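Notebook, bench 2 — Tuesday, May
Equipment plan for next period, wrist sets and cameras

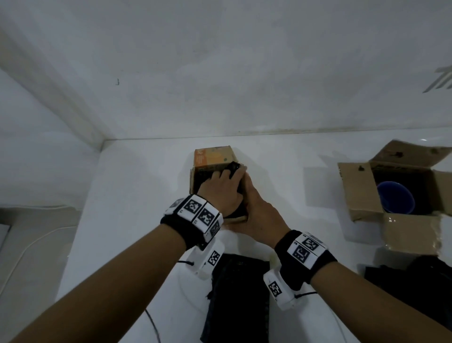 Small box with the orange panel, two hands, marker bands on both wrists.

Written after the call with Sadao. Present: me (Ikhsan), Xolani, Lambros on the phone for the first half.

We have two quotes for more wrist sets. Privton asks 1233 per pair, with marker blocks and straps included. Jomevach asks 1000 per pair, but the straps are separate and they did not yet answer me what they cost. I wrote to them again at 15:10.

Xolani prefers to stay with the cabled version. I would like at least one pair without cable, because the packing tasks need long reaches and the cord pulls on the sleeve. Lambros thinks the battery will be a bigger trouble than the cord. We did not agree on this, it stays open.

Marker blocks: we can print these ourselves. Azlan calculated around 30 for the material of one full set, his working hours not counted. The printed letters in the corners must stay, otherwise left and right get mixed when we put the bands back in the drawer.

Second gripper for the arm: moved to the next budget. Solheim gives delivery in 107 days and this is too late for us in any case.

Objects: no money needed now. Cardboard boxes, bowls and cloths we have enough. Xolani asks for some dark cloth of a heavier kind — I will look at home first.

To do
Ikhsan: strap price from Jomevach, ask Privton if they lend a pair for testing
Azlan: print one spare set, note the real hours
Sadao: which budget line, ours or the Numley project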